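Two-arm cell, left arm drifting off position after a few hours

Rurkel forum > Cells and fixtures > Maintenance

Mirlow
Posted 09:12

We have a two-arm sorting cell, both arms on one aluminium rail at the front of the table. It has run since July with no bother. Over the last couple of weeks the left arm has started missing its drop point by 5 mm after a long run. It homes fine in the morning and then creeps. The right arm is steady.

I have re-taught the drop point twice. Good for a morning, then off again. Counter stands at 1,211 cycles since the last re-teach.

Has anyone had this?

Chow
Posted 09:40

Base bolts. Check those before you touch anything in software. On a slotted rail the nuts can settle and the plate rocks a hair when the arm reaches out. You won't see it by eye. Put a dial gauge on the mounting plate and push the elbow by hand with the power off.

hal_benchtop
Posted 09:58

I'd say belt or joint encoder. If it homes fine and then creeps, that's heat or slip in a joint. A loose plate would show up at homing as well.

Chow
Posted 10:05

Not if the homing pose is tucked in over the base. There's hardly any load on the plate like that. You only get the rocking at full reach.

hal_benchtop
Posted 10:11

Fair, but he says it gets worse over hours. Bolts don't get looser at lunch and tighter overnight.

Mirlow
Posted 11:30

Gauge on the left plate, nothing I can measure. Bolts were all tight, marked them with paint pen anyway. So not that, I think.

Joint temperatures look the same on both arms.

Chow
Posted 11:34

Did you do the gauge at full reach or just where it happened to be parked?

Mirlow
Posted 11:41

Parked. Will do it again properly.

Chih-ming Lu
Posted 12:20

Which way does it miss? Always the same direction, or scattered? And how is the cable fixed along the arm? We chased something like this on our Hemomance cell. The cable had been re-tied too short after a gripper swap and it was pulling on the wrist at one end of the travel. The joint was working against it all day.

Mirlow
Posted 13:05

Always the same way, short of the target and a bit to the left. Cable was re-tied when we changed the gripper pads, so that does fit. Left arm at the bin:
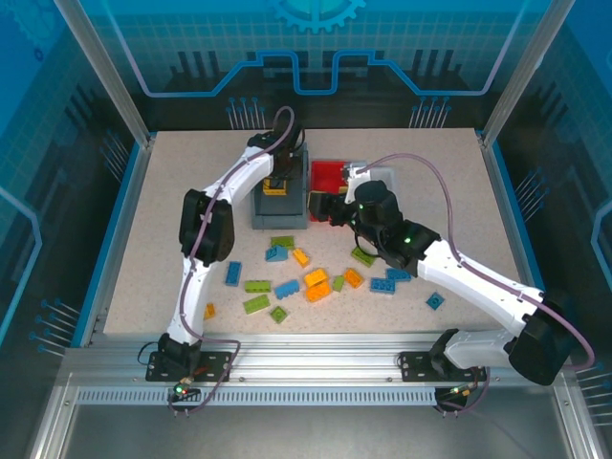

Our drop point is near the back of the table, so the arm is well stretched out when it lets go. I slackened the ties at the elbow and ran it without parts and the miss looked smaller, but I only gave it 270 cycles. The purple cable comes up in a loop off the gripper and then follows the white links down to the base, and I can't decide whether that loop is long enough with the gripper right down in the grey bin. Right arm has the same cable, so I could copy the slack from that one.

Chih-ming Lu
Posted 13:22

Copying the right one is a sensible start, but don't go by how it looks in one pose. Power off, walk the arm by hand through the whole path and feel for the point where the cable goes tight. Tie it there with a finger's width spare, then check the opposite end of travel so it doesn't snag on the elbow housing.

hal_benchtop
Posted 13:30

Still think you want to look at the belt. A tight cable doesn't explain why it's fine first thing.

Chih-ming Lu
Posted 13:37

It can. Ours crept because the ties slid a little every cycle and the slack ended up at the base. Whoever started the shift used to pull the cable straight before switching on, so it began every day in the right place.

Mirlow
Posted 13:44

We do that. It's on the start-up sheet.

Chow
Posted 13:50

Change one thing at a time or you'll never know which it was. Cable first, then full-reach gauge, then belt.

Mirlow
Posted 16:35

Re-tied the left cable with the arm at full reach and put a line of tape either side of each tie so I can see if they slide. Gauge at full reach moved very slightly, less than I'd worry about. Drop point re-taught, counter zeroed. I'll leave it until roughly 3,000 cycles and post the numbers. Belt cover stays on for now.

hal_benchtop
Posted 16:41

Note the belt tension when you do take it off, before you adjust anything.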